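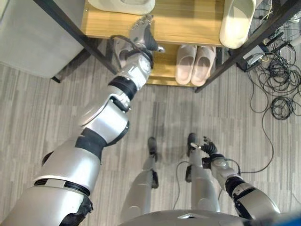

*Shoe rack with the light wood shelf.*

2025-01-17

I finished adding up last year's auction spending this week. I buy at online estate auctions, mostly the ones that run on Curnberg, and I resell some of what I win. I had a feeling I was doing fairly well at it. The spreadsheet says I paid out $2,580 and took in $2,658. That leaves $78 for the year, and I haven't put in anything for gas.

Most of the gap between what I thought and what happened is the buyer's premium. If you haven't bid at this kind of sale, the premium is a percentage the auction house adds to your winning bid. Trester charges 15 percent. Onuoha charges 18, and takes it down to 15 if you pay by check at pickup. Sales tax then goes on top of the bid and the premium together. A lamp you won at $40 is really a $46 lamp at Trester before tax, and I was still thinking of it as a $40 lamp when I priced it to sell.

I knew all this. It's in the terms, and I've clicked the box saying I read them many times. But the Curnberg bidding page shows the bid and only the bid, and at the end of a sale that's the number I look at.

The other problem is the soft close. When somebody bids in the last two minutes, the clock on that lot goes back up to two minutes. It keeps doing this until people stop. I used to put in my top price early and leave it alone. Some time around June I started sitting up for the closings, and my winning bids after that are clearly higher. I went back through the invoices, and on the things I watched live I nearly always went past the price I'd written down beforehand. Usually it was one or two steps. On a box of hand planes it was five, and I lost money on those.

The Nimesville sale was the big one. It had 263 lots from one house, with one pickup afternoon and no shipping. I won seven. Four have sold: a set of mixing bowls, two radios and a drafting stool. A mirror is listed now. The other two are table lamps that need new cords, and I keep not doing them.

Pickup there took most of the afternoon. I had a slot at 2:30, but the line went by arrival, so the slot didn't mean much. Jocelyn Sison came with me because the mirror wouldn't fit in my car — she has the wagon — and she ended up taking home a floor fan that another bidder had decided he didn't want. She has asked me twice when the next one is.

So I've changed a few things for this year.

I made a small table with the full cost for every bid step up to $200, at both premium rates, with tax. It's taped next to the monitor. I work backward from what I think I can sell a thing for, and I write down the bid. The full cost only gets used for checking.

I bid once, in the afternoon, and then I close the tab. I've done this for two Trester sales so far. I won nothing at the first and a bread box at the second.

I'm also logging mileage. Nimesville is a long drive each way, and I'd guess that if I had counted gas last year the $78 would be gone and then some.

I'm leaving out the things I bought to keep. They aren't in the numbers above, and they went through the same two houses at the same rates, so there's a second total somewhere that I haven't worked out. I'll probably do that when I get the tax papers together.

Onuoha has a tool sale opening next week. The catalog isn't up yet, but the preview photos show a drill press and several shelves of clamps. I could use the clamps.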